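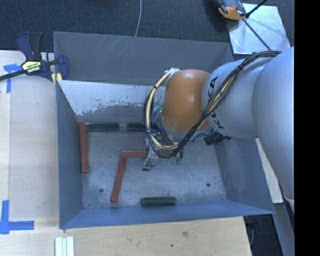
首页 教程 工具评测 夹爪 视觉 下载 关于本站

用Sollero套件从零搭一个料箱抓取：安装、标定、调参，外加我的怨言

2021年11月9日　阅读时间：12分钟

先把结论放前面，省得赶时间的朋友翻到最底下：Sollero这套东西能用，文档写得很糟，标定工具比我想的好，夹爪指尖该换就早点换。想知道为什么的，往下看，我把从拆箱到第一次连续跑起来的过程都写了一遍，中间走错的路也没删。

Sollero是Prernard出的料箱抓取套件，卖给手里已经有机械臂、又不想从头写视觉的人。我在Nistley下的单，不含运费1037欧，机械臂当然不包括在内。里头有一台深度相机、一个相机支架、一块转接法兰、一套线束、一个授权狗，还有一个U盘，U盘里装的是半年前的安装包，别用它，去官网下。夹爪是另外配的，叫Fang，两指平行夹，Nistley可以跟套件一起发货。

我用的是一台KUKA，控制柜是老的，这点后面会影响到通讯那一步。如果你用别的牌子，机械部分基本可以照抄，通讯部分请看套件手册对应章节（祝你好运）。

还有句必须讲的：下面所有跟示教、试跑有关的操作，一律手动低速模式，使能开关捏在手里，人站在围栏该站的那一侧。我知道大家都嫌烦，我也嫌烦。教程里我不会每一步都重复这句话，但每一步都算数。

你要准备的东西

套件和夹爪之外，我自己搭进去的有这些：

一个敞口的金属料箱，侧壁带斜度的那种
一张够沉的工作台
木工夹，能张开到夹得住箱沿的
蓝色美纹纸胶带
扎带，多备一把
一块标定板，格子边长10毫米，套件里那张是纸的，建议自己做块硬的
练手用的物料

练手物料我选了两种，红褐色的长条和深绿色的方块。选它们理由很俗：形状简单，颜色好分，掉了不心疼。别一上来就拿你真正要抓的那种带孔带凸台的零件，先用最笨的形状把整条链路跑通，再换。我第一个礼拜就是吃了这个亏，抓不起来的时候根本分不清是标定歪了、夹爪姿态不对，还是识别压根就没认出来，三个问题搅成一锅粥。换成长条和方块以后，一眼就能看出它歪在哪个方向，歪多少，排查快得多。

第一步：选箱子，固定箱子

很多人（包括论坛里那位骂了Sollero三页的老兄）会在箱子上省事，随手拿个塑料周转箱就开干。塑料箱会变形，夹爪指尖蹭一下壁它就往里凹，你的碰撞模型说那里是墙，墙已经跑了。金属箱沉，不动，撞上去声音也大，坏事发生的时候你听得见。

箱子新旧无所谓。我这只内壁的蓝灰漆已经磨得一块一块的，露出底下发亮的金属，底板上全是划痕。这对视觉会有点影响，放到后面讲反光的时候一起说。侧壁带斜度是好事，东西会自己往底板上滑，腕部下去的时候也多一点余量。坏处是“墙”在三维里是斜的，建模的时候你得老老实实按斜面来建，拿个长方体糊弄是糊弄不过去的。

箱子放好之后，用夹子把箱沿夹死在台面上。我先夹一个角，推一推，再看要不要加。推的时候用力一点，想象一下机械臂不小心顶上去是什么力道，你的手推得动，它就更推得动。

然后是胶带。在台面上把关键位置用蓝胶带贴出来，贴成拐角的形状，一横一竖，这样东西挪走了还能按原样放回去。我试过用记号笔，木头台面会吃墨，三天以后线就糊了，而且改位置的时候擦不掉。胶带撕了重贴就行。贴的时候顺着边贴，别压在边下面，不然下次一抬，胶带跟着走。

第二步：装法兰和夹爪

Sollero带的转接法兰分两面，刻字那面朝机械臂。手册上的图是反的，我对着看了十分钟，最后是拿定位销试出来的：销子插得进去的那一面就是对的。螺丝按对角顺序上，先全部带上，再逐个拧紧，老规矩。

Fang夹爪装上去之后，先手动开合几次，听声音。应该是顺滑的一声，如果中间有一下“咔”，多半是线被夹在支架和手指机构之间了。我那次就是，一根细线从支架后面绕过来，闭合的时候刚好被啃一口。皮没破，算我走运。把所有细线先顺到夹爪的同一侧，再开始扎。

指尖这里多说两句。原装指尖是光面的，夹平整的东西还行，稍微带点斜度就打滑。我后来换成了黑色的小指尖，接触面短，摩擦力好。短的另一个好处是能伸到箱底附近去，不会先让旁边的支架碰到别的物料。Nistley把替换指尖跟夹爪分开卖，下单的时候记得勾上，不然就得像我一样再付一次运费。

换完指尖，TCP要重新测。要重新测。我打两遍是有原因的，你会忘的。

第三步：走线（请不要跳过）

整篇教程里如果只能留一节，我留这一节。

料箱抓取跟普通码垛最不一样的地方，就是腕部要转来转去。零件躺成什么角度，夹爪就得跟着转成什么角度，第六轴一天下来正反转个没完。线束要是绷得太紧，转到极限位置会扯接头；留得太松，那个大圈会垂到箱子里面，勾住箱沿，或者更讨厌，挡住相机。

我的做法是这样的。线从臂上下来，先在连杆上扎一道，这一道要扎死，当作固定点。然后让整束线斜着跨过腕部前面，留一个宽松的大弯，再绕回腕部上方固定。固定的地方先缠一层东西垫着再扎，不然扎带边缘会一直啃线皮。夹爪的细线从弯里面单独走，跟粗线分开，这样检修的时候不用把一整捆全剪开。

弯留多大？我没有公式，有个笨办法：把扎带先松松地挂上，不拉紧，手动把第六轴慢慢转到你打算允许的两个极限，每转一点停一下看看线。哪头先绷就从哪头补。两头都有余量了，再回到中间位置看看弯垂到多低。要是垂得比夹爪还低，那就太长了，收回来一点，然后在软件里把第六轴的允许范围也收窄一点，两边各让一步。

我知道这个大弯看着很邋遢。我原来也想弄得漂漂亮亮的，买了蛇皮管，全套进去，结果管子太硬，转起来像根弹簧，把夹爪都带得有点偏。拆了。现在就是一捆线，邋遢，好使。

还有一点容易漏：线束也有体积，碰撞模型里要算进去。Sollero的夹爪模型默认只有夹爪本体，线束是空气。打开工具模型编辑器，在腕部侧面加一个粗一点的圆柱体，把大弯的活动范围包进去。包得大方一些。代价是贴着箱壁的零件有几种姿态会被判成不可达，可以接受，总比线被箱沿刮一道强。

第四步：架相机

相机我用的是固定安装，架在工作区旁边偏上的位置，往箱子里看。套件也支持装在臂上，销售页面把臂装说得天花乱坠，我试了两天放弃了，线又多一根，每次拍照还得先把臂挪到拍照位，节拍全耗在那上面。

固定安装要注意的：

支架跟工作台必须是一体的，或者至少是拧在同一块东西上的。别放三脚架，踩一脚标定就没了。

箱口四条边都要拍进去，外面再留一点余量。Sollero靠箱沿来定位箱子，有一边拍不全，它会报一个特别含糊的错，叫“容器姿态不确定”，我一开始还以为是光线问题。

角度尽量陡。越斜，离相机近的那面箱壁后面的盲区就越大，贴在那面墙根的零件你永远看不全。

臂停在箱子里的时候会挡住一大块视野，这个躲不掉。拍照触发一定要放在臂完全退出去之后，别为了抢那一点点时间，在臂往外走的半路上就拍。我抢过。点云里会多出半截手腕，识别程序很努力地想把它当零件抓起来。

第五步：连上控制柜

装软件。再说一次，别用U盘里的，去Prernard网站下，版本要选2开头的。1开头的那一支还挂在下载页上，排得还更靠前，我不理解。

插上授权狗，启动，新建工程，选机器人品牌，选控制柜型号。我的控制柜在列表里是有的，可选完以后生成的通讯程序跑不起来，报变量未声明。折腾一晚上，原因是模板里有一个全局变量写在了一个不会自动导入的文件里。把那个文件手动拷过去，重启控制柜，好了。手册里没有写。我给Prernard的支持邮箱发了信，他们回得倒是快，第二天就给了一个补丁，所以你现在下到的版本可能已经没这毛病了。

网络部分：给视觉电脑和控制柜单独拉一根线，用固定地址，别走办公室的交换机。我头几天图省事走了公用网络，上午好好的，一到午休就开始超时。

连通以后先别急着标定。在软件的“手动”页里读一下机械臂当前位置，跟示教器上显示的对一对，六个轴都对。再在示教器上轻轻动一个轴，看软件里跟不跟着变。方向也要看，我见过数值对、符号反的。

第六步：手眼标定

这一步是整套里面做得最好的部分，夸一下。

把标定板固定在夹爪上（我做了块带柄的硬板，直接让Fang夹着，再用螺丝锁一下，单靠夹是会滑的），然后按软件提示把板子移到不同位置、不同角度，每到一处按一次采集。界面上会实时显示视野里哪一块已经覆盖了，哪一块还空着，空着的是灰色。跟着它把灰色补完就行。

有几条心得。板子的高度要有变化，尤其要有几张压得很低，接近箱底，因为你真正抓东西就在那个深度。很多人把板子举在箱口上方摆来摆去，误差报得很漂亮，一到箱底就偏。做低位采集的时候把箱子先拿走会方便很多，胶带标记这时候就派上用场了，拿走，采完，照着放回去。

角度也要有变化。只平移不旋转，算出来的结果会很飘。每个位置绕不同的轴歪一歪，歪得夸张些也没关系，只要板子还看得清。

每次停下来以后等一会儿再按采集，臂上那捆线会晃，板子也跟着微微抖。

采完点计算，它会给你一个误差列表，从大到小排好，最差的那几张可以直接勾掉重算。别勾太狠，勾到最后只剩几张看起来很准的，那个准是假的。我的习惯是只删明显糊掉的。

验证：拿掉板子，在箱底随便放一根长条，让软件算出它的中心，然后手动低速把夹爪开到它正上方，停住，蹲下来用眼睛看。换到另一个角落再来一次，墙根也来一次。三处都对得上，这一步才算过。

第七步：告诉它箱子长什么样

工程里新建一个容器，类型选“斜壁”。需要填箱口的长宽、箱底的长宽、深度，还有壁厚。请量内尺寸，卷尺头子那个铁钩会骗人，我用的是直尺加角尺。

填完以后，把点云和模型叠在一起看。四面墙应该跟点云贴着，哪面飘起来了，就是那面量错了。箱底最好核两遍。填浅了，夹爪会停在零件上方抓空气；填深了，指尖就直接去戳底板。底板我留了一点安全间隙，宁可抓得高一点点，反正指尖有摩擦力。

箱底要是有孔，不用管，建模按平的来。只是孔在点云里会变成几个没有数据的小洞，别以为是相机脏了去擦半天（我擦了）。

夹子也要建进去！夹住箱沿的那只木工夹，把手是往上竖着的，机械臂从那个角附近进出的时候它就是个障碍物。在场景里加一个方盒子把它罩住。我第一版没有加，运气好，臂从另一侧进，没碰着，后来看仿真回放的时候才发现离得有多近。

第八步：教它认东西

Sollero有两种识别方式，一种是给CAD模型，一种是给几何基元，也就是告诉它“找长方体，长宽高在这个范围里”。长条和方块都用第二种，几分钟就设好了。

有几个参数，软件里的名字翻译得很怪，我按自己的理解讲：

“最小可见比例”，零件露出来多少才算数。调太低，它会把两个挨着的零件各认一半拼成一个。调太高，压在下面的永远认不出来。从中间值开始，往高调比往低调安全。

“边缘置信”，管的是轮廓清不清楚。箱底磨得发亮的话要调高一点，亮面会产生碎点，低了它会在空底板上认出幽灵零件来。

“颜色辅助”，默认关。要是你跟我一样，物料颜色跟箱子差得远，打开它，立竿见影。深绿的方块在蓝灰的墙前面比红条难认些，顶面反光的时候颜色会发浅，和侧面看起来像两种绿，颜色容差要放宽一些，把两种都收进去。

反光的事在这里一起讲。磨掉漆的金属内壁在顶灯下会亮成一条，深度相机在那一条上要么没数据，要么给你乱数据。我试过喷哑光漆，好了没几天又被磨掉了。后来干脆把正上方那盏灯关了，换成侧面的散光，问题去了大半。剩下的靠容器模型来兜底：反正知道那里是墙，落在墙里面的点统统不要，软件里勾“剔除容器点”就行。

第九步：抓取姿态

软件会自动给长方体生成一堆抓取姿态，绝大部分能用，但优先级是瞎排的。我做了三处修改。

长条：优先夹中段，手指跨在窄的那个方向上。夹端头也能拎起来，拎起来会往下耷拉，放的时候就不准了。

方块：优先从上往下直着夹，允许歪一点角度。

贴墙的：这个最费劲。零件一条长边靠着墙根，手指没地方下去。解法有几种，一是转个方向，让手指夹它的两头，前提是夹爪张得开；二是斜着下去，顺着墙的斜度走，斜壁箱的好处这会儿就体现出来了；三是先拨一下，把它从墙边推开再抓。拨这个动作在Sollero里叫“扰动”，默认不开，开了之后一定要限制力度和高度。我的设置是另外两种都不行才轮到拨，拨完强制重新拍照。

两个零件首尾离得很近、中间只有一条小缝的时候，也请把“邻件间隙”打开，它会检查手指下去的地方有没有别的东西。手指是有厚度的，软件知道，前提是你在工具模型里填的是新指尖的尺寸。（还记得我说要重新测吗？）

另外，两根长条搭成一个拐角形状的情况很值得单独试。先抓哪一根都行，抓的时候要看会不会带动另一根。我的设置里带动了也没关系，只要下一轮重新拍照。

第十步：第一次试跑

先空跑。箱子里不放东西，手动喂一个假目标，看着臂走完整个流程：等待位，箱口上方，下降，闭合，上升，放置位，回来。速度压到最低。看线，看线，看线。

然后放一件，放在箱子正中间。成了就挪到墙边，再到角落。然后放两三件，彼此离开一些，再往后是挨着的。不要一下子倒半箱进去，我理解那种冲动，忍住。

我每次试跑都在旁边放一张纸，记三样：抓的哪种，躺在什么位置，没抓成的话是哪个环节掉的链子。环节只分四类：没认出来，认出来了但说够不着，够着了没夹住，夹住了放歪了。听着很土，可你记满一页纸以后，该调哪里一目了然。我那张纸上“说够不着”占了大头，回头一查，是线束的圆柱体建得太夸张，还有第六轴范围收得过了。各放回去一点，好多了。

常见的坑

指尖总是先碰到零件顶面：多半是TCP，其次是箱底深度。先查TCP。

只在箱子的一侧抓偏：标定时那一侧采得少，补几张重算，用不着全部重来。

早上准下午偏：查相机支架，查箱子有没有被挪过。看胶带，箱边跟胶带对不上就是箱子动了。

识别越来越慢：软件默认会把每一帧点云都存下来，硬盘满了。设置里关掉，或者改成只存失败的。这个选项藏在“诊断”下面的第二级菜单。

夹爪报过流：指尖顶到墙了，或者零件两侧有一侧被卡住。别光按复位，先看一眼。

“容器姿态不确定”：箱沿上搭了东西，比如一根垂下来的线。把线理走。

放置位偏一个固定的量：你换了指尖没重新测TCP。第三遍了。

值不值这个钱

看你拿它跟什么比。跟自己写比，便宜太多了，光标定那个工具就能省下好几个周末。跟大厂那种整包方案比，它粗糙，文档漏洞百出，翻译像是闭着眼睛做的，报错信息全靠猜。支持邮箱回得快，这个要给分。授权狗我不喜欢，拔一下软件就退出，连保存都不问一声。

Fang夹爪本身我挺满意，力度可调，开合利索，缺点是出线口的方向设计得很别扭，线一出来就朝着你最不希望它去的那边，所以才有了上面那么长一节走线。如果Prernard的人看到这里：把出线口转个方向吧，求你们了。

适合谁？手里有臂、有时间、愿意自己动手的小车间或者实验室。明天就要上产线三班倒的，别买，或者买了也先留足时间折腾。

我下一步打算把练手物料换成真零件，走CAD那条路，箱子不换，夹子和胶带也都不动。六月的时候我在另一个项目里用过他们老版本的CAD匹配，当时慢得能去泡杯茶，新版据说重写过，等试了再来更新。有问题的留言，问通讯的请把控制柜型号和软件版本写上，不然我也只能猜。

本站使用Cookie来记住您的语言和阅读偏好。继续浏览即表示您同意。　接受　仅必要项

订阅邮件：有新教程时通知我

上一篇 下一篇 返回顶部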